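Home / Threads / Replies / Media / Search

Sidra Hayat

My mother's house in Zudenthorpe goes to the new owners in January. I've been sorting it room by room and people asked for updates, so I'm putting them in one thread.

The deeds go back to 1871. The back wall is older than that. A mason from Nitard looked at it and said the lower courses were reused from something else, but he wouldn't guess what.

Started with paper. Every gas bill since we moved in, in order, in shoe boxes. I kept one from each house move and recycled the rest.

If you're doing this, ask the county what they want before you throw out anything with a stamp on it. I nearly lost the 1871 survey because it was folded inside a seed catalog. 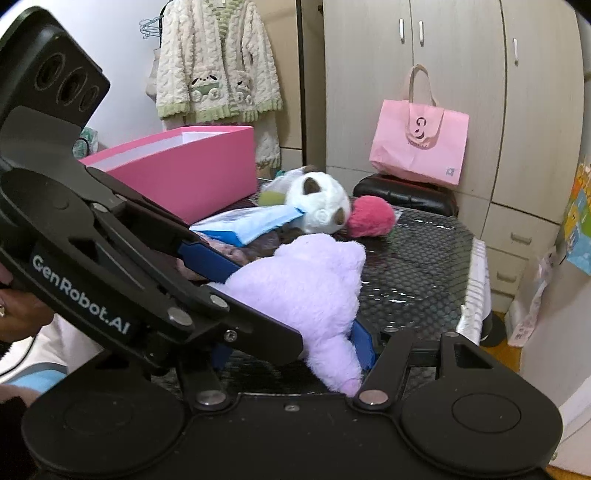

My brother and I agreed on a rule early. Each of us picks 3 things without discussion. Anything after that, we talk. It has kept us civil so far.

He picked the barometer first. I wanted the barometer.

Someone asked about the books. Most went to the Jääskeläinen shop on the hill. They pay little but they collect, and they took the encyclopedias, which no one else would.

One they sent back with a note. It's a sermon with 1662 on the title page. They think it's a later reprint and said to get a second opinion. I've written to the library in Skekar.
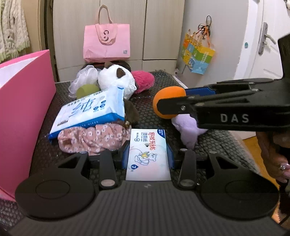 The kitchen took 2 days. We had four can openers and none of them worked.

The hard part is handwriting. Recipe cards, labels on jars, the back of every photo. I read all of it, and that slows everything down.

Library wrote back. Reprint, probably Victorian, worth keeping dry and not much else. I'm keeping it anyway.

Still to do: attic, shed, the phone company. The phone company is the one I'm putting off - they want her to call them herself.

Will add to this when the attic is done.

Contact | Copyright Sidra Hayat | Back to top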